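From: Si-woo Seo
To: hubmann-finish list
Subject: Re: [finish] Oil on a table that is used every day

Hello all,

Poppy Dunmore wrote:

> I have a table top to finish for a customer in July and I am
> hesitating between the hard wax oil from Kuvach and a plain
> varnish. The table will be worked on all day, things are pushed
> over it and put down hard. The customer wants it pale. Every oil
> I tried so far made the wood more yellow than she likes. Did
> anyone live with the oil for longer than a few months? And how
> bad is the repair, if it comes to repair?
>
> Poppy

Thank you for the question, Poppy. I was reading this list for a long time without writing, so please forgive me if I repeat something from the older messages.

I use the Kuvach oil in the natural version, and before it I used varnish for many years. With the varnish I was happy until the first deep scratch. Then I had to sand the complete top, as a repaired spot always showed a border when the light came from the side. With the oil I sand only the damaged place, by hand, with the grain, and I put a very small amount on a cloth. After two days I can find the place with my finger but my wife can not find it with her eyes.

About the color I must be fair. Each oil warms the wood a little. If your customer wants it like fresh from the plane, you need the version with white pigment, and there you must work fast. I made one top where I stopped to answer the telephone, and the overlap is still there to see. Without the pigment you will get a honey tone, and for me this is pleasant, but I am not the one who pays for your table.
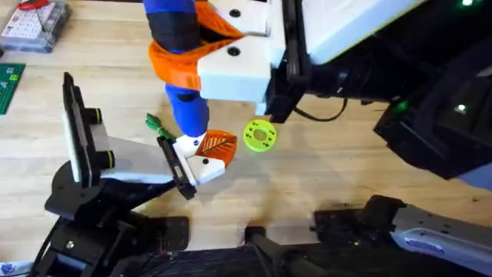 I still sand only to 120 before the first coat. I know that some people on this list go to 240, but on my samples the oil did not go in well after such fine paper, and the surface stayed sticky at the edges. Maybe my room was too cold, I did not measure it then.

For the repair, please keep a small closed jar from the same can. I had two cans from different deliveries and they were not the same color, not much, but enough on a wide board. I wrote to the shop in Pletberg and they answered politely that this is normal.

One more point which was not in your question - the underside. I give it the same number of coats as the top. My first table got nothing below and it was no longer flat by the next winter. I can not prove that this was the reason, but I do it on all of them now.

And the cloths, please spread them outside to dry, or put them in water. Do not leave them in a ball in the bin.

If you make a test board, could you write here which wood it was? I have only tried oak and ash, and I have maple waiting.

With kind regards,
Si-woo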